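Zommont 시뮬레이션 팩 석 달 사용기

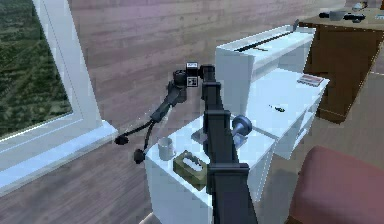

Zommont에서 파는 가정용 로봇 시뮬레이션 팩을 결제한 것이 석 달 전이다. 그동안 퇴근하고 밤마다 조금씩 돌려 봤고, 다음 구독을 연장할지 정해야 해서 쓰면서 적어 둔 것을 정리한다. 팩은 실내 공간 모음, 팔 모델, 과제 스크립트 묶음으로 되어 있고, 나는 주로 책상 위 물건을 집어 옮기는 과제에 썼다. 제일 오래 붙들고 있던 곳은 창가에 흰 책상이 있는 방이다. 책상 모서리에 흰 머그컵이 있고 그 옆에 올리브색 티슈 상자가 있는데, 이 둘의 간격이 내 그리퍼 설정으로는 꽤 까다로웠다. 손가락 두 개를 벌린 채로 컵에 접근시키면 경로 계획기가 티슈 상자 쪽을 피하느라 팔을 창 쪽으로 크게 돌린다. 처음에는 내 설정이 잘못된 줄 알고 이틀을 썼다.

설치부터 적자면, 설명서대로 하면 된다. 다만 설명서 순서가 좀 이상하다. 라이선스 키를 넣는 단계가 공간 파일을 받는 단계보다 뒤에 나오는데, 실제로는 키를 먼저 넣어야 다운로드가 열린다. 나는 오류 메시지만 보고 방화벽 문제인 줄 알았다. 같은 데서 막힌 사람이 있으면 키부터 넣어 보기 바란다. 그 뒤로는 막히는 것 없이 끝났고, 기본 공간을 여는 데까지 저녁 한나절이 들었다.

용량은 미리 생각해 두는 것이 좋다. 공간 파일과 텍스처를 전부 받으면 80기가가 필요하다. 내 작업용 디스크에는 여유가 없어서 외장 디스크로 옮겼는데, 이렇게 하면 방을 처음 불러올 때 눈에 띄게 느리다. 한 번 불러온 다음에는 차이를 모르겠다. 공간을 골라서 받는 기능이 있기는 한데 목록에 방 번호만 나오고 미리보기가 없다. 결국 전부 받은 다음에 안 쓰는 것을 지웠다.

공간의 품질은 마음에 든다. 나무 널 벽이나 바닥의 질감은 가까이 가면 조금 뭉개지지만, 내가 하는 작업에서는 상관없는 수준이다. 중요한 것은 물체의 충돌 형상인데, 이쪽은 편차가 있다. 상자 모양 물건은 보이는 모양과 충돌 형상이 거의 일치한다. 컵 종류는 손잡이가 있는 모델의 경우 손잡이 구멍이 막힌 것으로 계산된다. 손잡이에 손가락을 끼우는 과제를 생각하고 있다면 형상을 직접 다시 만들어야 한다. 천이나 종이처럼 휘는 물건은 모양만 있고 물리 계산은 안 된다. 제품 페이지에는 이 내용이 없고 설명서 부록에 한 줄 있다.

팔 모델은 기본으로 들어 있는 것을 그대로 썼다. 관절 한계값과 속도 제한은 설정 파일에서 바꿀 수 있고, 바꾼 값이 바로 반영된다. 그리퍼는 여닫는 폭과 힘을 따로 줄 수 있다. 힘의 기본값이 높게 잡혀 있어서 가벼운 물건을 잡으면 물건이 튕겨 나가는 일이 잦았다. 기본값의 절반으로 낮추고 마찰 계수를 조금 올리니 괜찮아졌다. 이 조합은 물체마다 다르니 그대로 따라 할 것은 못 된다.

카메라 쪽은 할 말이 좀 있다. 시점을 자유롭게 추가할 수 있고 각 시점에서 컬러와 깊이를 같이 뽑을 수 있다. 여기까지는 좋다. 문제는 시점을 세 개 이상 켜면 속도가 확 떨어진다는 것이다. 내 컴퓨터가 최신은 아니지만, 두 개와 세 개의 차이가 이렇게 큰 것은 이해가 안 된다. 문의를 넣었더니 다음 버전에서 개선할 예정이라는 답이 왔다. 답은 다음 날 오전에 왔으니 응대는 빠른 편이다.

컵 옮기기 과제를 밤새 돌려 놓은 결과도 적어 둔다. 시작 자세와 컵 위치를 조금씩 바꿔 가며 모두 3796회를 돌렸고, 그중 1255회가 실패였다. 실패의 대부분은 잡는 동작에 들어가기도 전에 난 것이다. 앞에 쓴 대로 팔이 옆 물건을 피해 크게 도는 바람에 제한 시간을 넘겼다. 안전 여유 거리를 줄이니 시간 초과는 많이 없어졌지만 이번에는 옆 물건을 건드리는 경우가 생겼다. 어느 쪽이 나은지는 과제에 따라 다를 것이다. 나는 제한 시간을 늘리는 쪽을 택했다. 로그에는 실패 원인이 코드로만 남아서 표를 따로 만들어 두고 봤다.

비교 대상도 있다. 작년에 Skunora의 공간 모음을 한 달 써 봤다. Skunora는 방의 수가 더 많고 미리보기도 잘 되어 있다. 대신 가구 문이 열리지 않고, 물건 위치를 스크립트로 바꾸는 방법이 번거롭다. 방을 돌아다니는 이동 로봇이라면 그쪽이 나을 수 있다. 팔로 물건을 다루는 일에는 Zommont가 편했다. Brusex도 알아봤는데 개인에게는 팔지 않는다고 해서 써 보지 못했다.

가격은 싸지 않다. 나는 개인용 요금제를 쓰고 있고, 동시에 돌릴 수 있는 작업 수에 제한이 있다. 혼자 밤에 돌리는 용도로는 아직 제한에 걸린 적이 없다. 환불은 결제 후 13일까지 된다. 설치와 다운로드에 드는 시간을 생각하면 길지 않으니, 결제는 시간이 나는 시기에 하는 것이 낫다. 체험판도 있지만 방이 하나뿐이고 물체를 추가할 수 없어서 판단에 별 도움이 안 됐다.

업데이트는 쓰는 동안 두 번 있었다. 첫 번째는 문제가 없었다. 두 번째 업데이트 뒤에는 내가 고쳐 둔 설정 파일이 기본값으로 덮어써졌다. 백업이 있어서 되돌렸지만, 업데이트 안내문에 그런 말은 없었다. 설정 파일은 이름을 바꿔서 다른 폴더에 두고 실행할 때 경로를 지정하는 것이 안전하다. 설명서 실행 옵션 항목에 방법이 나와 있다.

연장은 일단 한 번 더 하기로 했다. 컵 다음에는 서랍 여는 과제를 해 볼 생각이고, 손잡이 형상을 손봐야 해서 시간이 걸릴 것 같다. Lachance에서 나온 물체 모음이 이 팩과 호환된다고 하는데 아직 사지는 않았다. 형상 파일 형식이 같은지 먼저 문의해 둔 상태다. 답이 오면 이 글 밑에 덧붙이겠다.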